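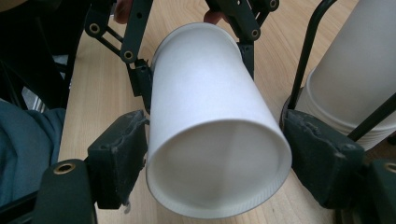
PLILTBRIDGE, 20 June 2019 — The old rail yard on the south side of Pliltbridge, which has sat behind a chain-link fence for as long as most residents can remember, is set to become a neighborhood of homes, small shops and public green space under a plan released this morning by Dobre, the local development company that bought the land in March.

The plan covers 34 acres between the freight line and the foot of Mill Street. It calls for 117 homes in its first phase, most of them row houses and three-story walk-ups, along with a public square, a grocery store and a walking path that will connect downtown to the river on foot for the first time since the yard was built. Copies are available at the public library and at the Dobre office on Canal Street, where the staff will be glad to spread the big maps out on the table and go over them with anybody who would like to stop in.

"I grew up four blocks from that fence, and I can tell you that every kid in the neighborhood had an opinion about what ought to be on the other side of it," said Annick Leclerc, president of Dobre. "Mine was a roller rink, and I am sorry to say there is no roller rink in this plan. But there is a place to sit down and eat your lunch, there are streets with trees on them, and there are homes that a schoolteacher or a bus driver could look at and think, well, maybe. We are so happy to finally be able to show it to people."

The design was drawn up by Kuda, an architecture and planning firm that has worked on several former industrial properties in the region. Early in the process the firm decided to carry the existing downtown streets straight through the site, so that Mill Street, Cooper Street and Second Avenue will simply keep going where they now stop at the fence. Blocks will be short, sidewalks will be wide, and parking will be tucked behind the buildings, reached from alleys much like the ones that already run behind the older houses nearby.

"We spent a lot of time just walking around Pliltbridge before we drew anything," said Thodoris Tsakiris, lead designer at Kuda. "People were very generous with us. They told us where the wind comes from in January and which corner floods, and one gentleman on Cooper Street took us all the way up to his attic so we could see the yard from above. A good deal of what is in the plan came out of those walks. The square is where it is on account of the afternoon sun, and I don't think we would have put it there if we had only been looking at a survey."

The 2 brick buildings still standing on the property, the engine shed and the former dispatch office, will both be kept. The engine shed is planned as an indoor market with room for a stage at the north end, and the dispatch office will be offered at a reduced rent to a neighborhood organization. The tracks themselves are long gone, but a stretch of the original stone loading dock remains in good condition and will be repaired and used as seating along the edge of the square.

Dobre is also pleased to announce that the walking path will carry the name Piveo Walk, after Piveo Creek, which runs beneath the yard in a pipe and comes out at the river just below the pump house. Bringing the creek back to the surface was looked at carefully and turned out to be beyond the budget for the first phase. The plan does leave a strip of land along its route free of buildings, planted with grasses and low shrubs, so that the question can be taken up again later on.

Building heights have been a subject of lively talk around town, and the company would like to be clear on the matter. Nothing in the first phase is taller than four stories, and the buildings facing the existing houses on Cooper Street are limited to three. A later phase closer to the freight line could include taller apartment buildings, but that would require a separate application and its own round of public meetings.

Soil cleanup at the southern end of the yard has to be finished before any construction can start. Trucks serving the cleanup will use the freight road, staying off Mill Street entirely, and a phone line will be set up for neighbors who have concerns about dust or noise. The company expects to submit its formal application to the city this fall.

An open house will be held in the high school cafeteria, with the date to be posted at the library and in the window of the Dobre office. Coffee and sandwiches will be served, children are very welcome, and the designers from Kuda will stay as long as there are people who want to talk. Anyone who can't make it may send written comments to the office, and each one will be read and passed along to the design team.

"Please do come and tell us what you think, including the parts you don't care for," Leclerc added. "We have had this land a short while, and the town has been living next to it for generations."

**About Dobre**

Dobre is a development company based in Pliltbridge. It builds and manages homes and small commercial buildings, with a particular fondness for older properties that need a little patience.

**Contact**

Public Information Desk
Dobre, 1450 Canal Street, Pliltbridge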